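The Sorting Table, June 2025

Every repair bench at Prudham ends up with a drawer of wires that someone swore they would need. Ours went 43 months without being opened. This page covers the week we gave in and sorted it – yellow bins, a steel tray and a great deal of muttering.

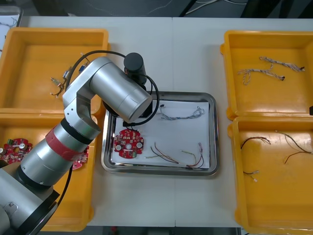 Red wire goes with red wire until you meet a bundle that is red, black and yellow, and then you need a policy. Ours is to put it on the white paper and argue. The round red circuit board got its own argument, which Oskari Savolainen won by going to lunch last.

The drawer is already filling up again.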